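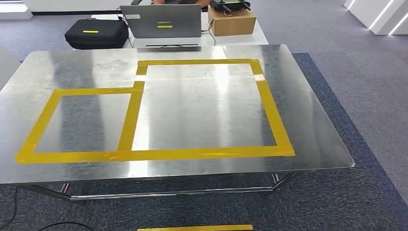 I went to the student robotics open day at Skoststead with low expectations and came home with a notebook full of complaints, plus a grudging page and a half of things I liked. I coached a school team for four years and have sat through a lot of these afternoons. Most follow the same plan: parking, a welcome speech, a machine that worked fine yesterday.

The flyer promised "autonomous sorting in a realistic workplace setting." I'd like to have a word with whoever wrote that. The workplace setting was a steel table with two boxes marked on it in yellow tape, side by side, one bigger than the other. The floor was carpet. I have worked in two warehouses and neither of them looked like that.

The rules, as they were read out to us, go like this. Parts start in the large box. The robot has to move them to the small box without touching the tape, and each team gets 11 minutes. A part sitting on the line counts for half. A part off the table counts against you. Teams may tell the robot where the boxes are before the clock starts, and that was where my eyebrows went up. If you hand the machine the coordinates of both boxes, how much sorting is it doing on its own? I asked one of the students and got a decent answer: last year they made teams find the tape by camera, and hardly anyone scored. The table is shiny. The ceiling lights show up in it as long pale streaks, and a program looking for edges finds plenty of them that aren't tape.

I believed that part. Anyone who has tried to get a cheap camera to read a polished surface will believe it too. My question is why you would then keep the polished surface. A sheet of gray paper would fix it for next to nothing. The student said the club had voted to keep the steel so the task would stay "industrial." So the table is industrial and the coordinates are typed in. Pick one, I say.

Seventeen teams had signed up. I watched the Rumton club and the Swanson club, and bits of some others through a gap in the crowd.

Rumton had the fancier gripper and talked about it a great deal. Their first run ended early when the arm put a part down squarely on the middle line and then refused to pick it up again. They restarted, which the rules allow once, and got most of the way through. Their poster said the system "learns from its mistakes." I asked what it had learned from that one. There was a pause, and then I was told the learning happens later, at home, when someone changes the settings. Fine, but then put that on the poster.

Swanson was duller to watch and better. Slow arm, plain two-finger gripper, no poster to speak of. They had a paper logbook, and they let me read it. It listed every failed practice run with a guess at the cause, and next to several of the guesses somebody had written "wrong" in a different pen. I would hire the different pen. They also refused to claim a success rate when I pushed for one, saying they had changed the fingers that week and the old numbers no longer counted.

Futow, the local firm that lends the space, had a short talk on the program at 2:30. It was mostly about careers. There was a slide with a rising line and no numbers on either axis. I left before the questions, which I regret, having had one ready.

Some practical notes if you plan to go in August, when they run it again:

- Get there before the first runs. Once the crowd closes in, you see backs.
- The tape gets laid again when it lifts, by hand, and I didn't see anyone measure it afterward. If your kid's team is competing, ask about that before the round.
- Bring your own water. The machine in the hall took my money.
- Talk to the teams that are packing up early. They have time, and they are less rehearsed.

Would I send a student? Yes, with the Swanson logbook as the model and the flyer left in the car. I have written to the club about the gray paper and the coordinates. If they answer I will add it here.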